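How to cover a work table with fabric so it lies flat

A plain cloth surface is useful on any table where small things get put down, sorted and picked up again. It stops cubes and beads from skidding, it is quieter than bare board, and in a matt colour it doesn't throw light back at you. The usual trouble is creases. Most of them come from rushing the first two steps.

What you need

A piece of matt fabric in one colour, at least 80 mm bigger than the table top on every side
A steam iron and a clean cotton cloth
A tape measure and tailor's chalk
Sharp fabric scissors
A staple gun, or bulldog clips if the cover has to come off again
A lint roller
A small open box or tray for the loose pieces

Choosing the fabric

A medium-weight cotton or a poly-cotton mix is the easiest to work with. Thin cotton shows the grain of the table through it, and felt picks up every hair in the house. Avoid anything with a sheen. I used a poly-cotton sold under the name Mistier and have had no complaints, but curtain lining from a market stall would do the job just as well.

Blue-grey is a good colour for a working surface. Red, yellow and tan all show up clearly against it, and it hides dust better than black. White looks smart for a week.

Wash the fabric before you cut it. Cotton shrinks, and if you skip this the cover will pull at the corners the first time it gets damp.

Pressing

Iron the fabric while it is still slightly damp, on the reverse side, with the cotton cloth between it and the iron. Work from the middle towards the edges. The fold line from the shop is the stubborn one. Steam it, leave it to cool flat, then steam it again. If it is still there after that, it will mostly pull out when the cover is stretched.

Once pressed, don't fold it. Roll it round a cardboard tube until you are ready to fit it.

Fitting

1. Wipe the table top and let it dry. Run your palm over it and take off any lumps of old glue or paint.

2. Lay the fabric face down on a clean floor and put the table top on it, also face down. If the top doesn't come off its legs, turn the whole table over. Get help with this if it is a big one.

3. Chalk a line round the top, 80 mm out from the edge, and cut along it.

4. Fold one long side over and put a single staple or clip in the middle. Go to the opposite side, pull until the fabric is firm and fix the middle there. Do the same with the two short sides.

5. Work outwards from the middles, swapping sides as you go. Leave the last 200 mm before each corner unfixed.

6. Turn the table over and look along the surface with a lamp to one side. Ripples that run straight from a fixing mean it is too tight there. Long soft waves mean the whole cover is slack.

7. Turn it back, adjust, then fold the corners as you would a parcel and fix them.

Don't stretch it as hard as you can. An overtight cover bows at the edges and the weave goes out of line. A few faint creases do no harm, and small things will sit level over them.

Laying out the table

Keep the container in a far corner and leave the middle clear. An open-topped square one is the easiest to drop things into. With a single small piece out at a time you can see at once where it is, and there is room to move it without knocking anything.

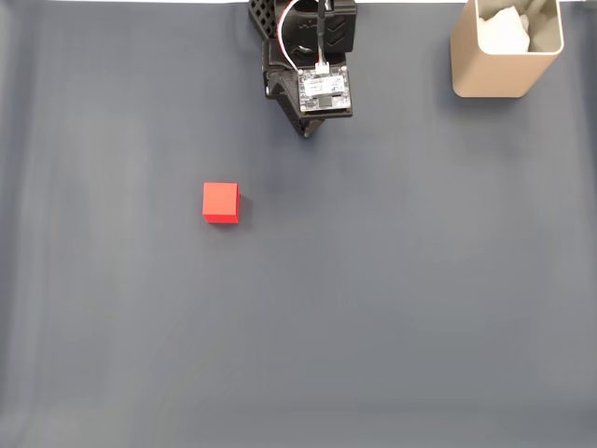
Tatmont, February. The blue-grey cover, with the red cube left of centre and the tan container up in the right-hand corner. There are still faint creases in the cloth, and I have left them alone.

Looking after it

Go over the surface with the lint roller before you start and again when you put things away. Crumbs and grit work into the weave and leave small grey marks that are hard to shift.

For spills, blot with a dry cloth first. Then use cool water and a drop of washing-up liquid, working from the outside of the mark inwards. Rubbing roughens the cotton and leaves a pale patch.

A stapled cover can be steamed in place. Hold the iron just clear of the fabric, let the steam do the work and smooth it with your hand once it has cooled a little. Keep the steam away from any wiring near the table, and let the cloth dry fully before you put anything back on it.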